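Sock basket: woven or plastic for the sorting table?

ellham_66
Replacing the bin I sort socks into. Current one is a low woven basket, olive green, straight sides, handle slot in the front wall. Strays wait on the tabletop until a match shows up.

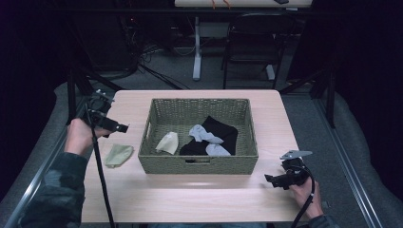

Does a woven basket need a liner for socks? Only if the strands snag knits – run an old sock along the inside and check for pulled loops.

tablesaw122
The snagging is minor. I'd worry about the finish. Coarse weave on pale wood picks up grit and scratches when you slide it. Lift it, or put felt under the rim. 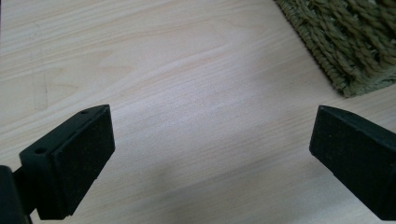 Mwanaisha Biwott

Disagree on felt. It holds grit too. I wiped my table with hard wax oil in July and have had a woven basket on it since, no marks. Vacuum the weave monthly with the brush head.

ellham_66
Mine sheds a few fibers along the sides. The bottom rim is a tighter band and seems sound. Leaving it on the wood for now.
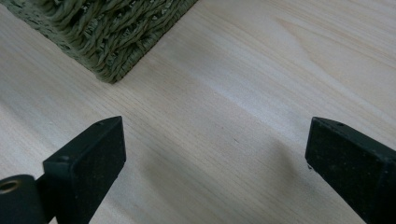
fivura
Shedding gets worse with dry air. Mist it lightly, let it dry off the table. Or buy plastic and skip all of this.

tablesaw122
Plastic slides more. Still voting felt.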